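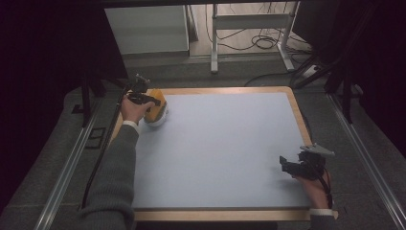
Search this site Go
Print this page | E-mail this page

Clirkside, Room 201: table and floor check
Checked by Venla Kiiskinen

Table border: light wood. No splinters volunteered themselves. PASS
Tabletop: smooth. See speck, below. PASS
Cables on floor behind table: a tangle, with ambitions. Tidy and tie. ACTION
Cable over table edge: keep clear of feet. ADVISORY
Carpet: dark grey, forgives everything. PASS

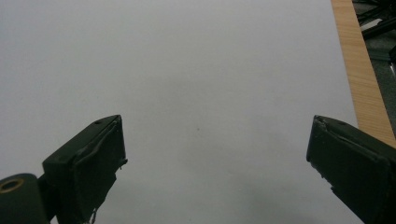 Item 2, the speck. Dust or mark, not determined.

Toivo Kauppinen wants the speck logged. It is logged. Wipe and look again in January.

Last updated: 19/06/2025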